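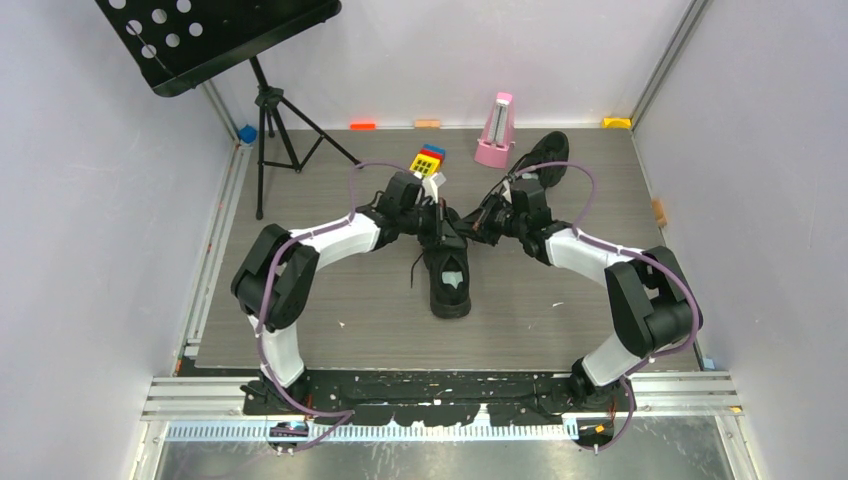 Cell 4 went onto the regular schedule in January, so I have enough hours on it to write down what changed for the four of us who work the returns bench at Kesetach.

Returns is the part of the warehouse where boxes come back with anything in them. Shoes, toys, small musical gear, kitchen goods. Before the cells, a person opened the box, took the item out, turned it over, checked it against the order, picked a grade from A to D and put it in a tote. On a good shift I graded 481 items. My wrists knew about it by Friday.

The cells do the handling part. Two arms work over one floor panel, with mixed items set out on it, and the pair has to pick up, turn and set down whatever is there. Grading stays with us. The arms present an item, the software (Weto, which we also use for the label printers) proposes a grade, and one of us accepts it or changes it.

Shoes are the interesting case. A black sneaker on its sole is a reasonable target because the collar gives a finger something to hold. The same sneaker on its side is harder, and laces are a problem in any position. One arm can catch a lace while the other has the heel, and then both are pulling on the same shoe. The fix was a lower force limit and a rule that the second arm waits until the first reports a stable grip. It costs time on every shoe. I would still keep it.

Stacked things are the other trouble. A toy built out of blocks reads as one object until it is lifted, and then it may be three. Kavitha Kamath, who sets up our cells, added a step where one arm steadies the base before the other pulls. She asked us which items came apart most often before she wrote it, and I would recommend that order of work to anybody installing equipment like this.

Over the first full month the cell handled 2,269 items. Of those, 1,437 went through with the proposed grade accepted. The remainder needed a changed grade, a second look or a person to reach in after a stop. I don't have the split between those three. The log puts them under one code, and I have asked for that to be changed.

What it does to the job is less simple. There is far less lifting. There is more watching, and watching is tiring in its own way, mostly in the eyes and neck. We rotate every 50 minutes now. The first plan said two hours, written by someone at the Osby office who had not sat at the screen. Gintarė Grīnberga kept a notebook of her own wrong accepts by time of day, and it showed them bunching up late in each long stretch. The rotation was changed the following Wednesday.

Pay grade is still open. The posting calls us cell attendants, one step below bench grader, although every grade that leaves the bench is still ours — including the ones we only click through. I have raised this twice.

Next is a second cell at the Ozoliņš building, same layout, with soft goods added. I expect the force limits will have to be done over for knitwear. I'm down for the first two weeks of it and will post the stop counts if I'm allowed to.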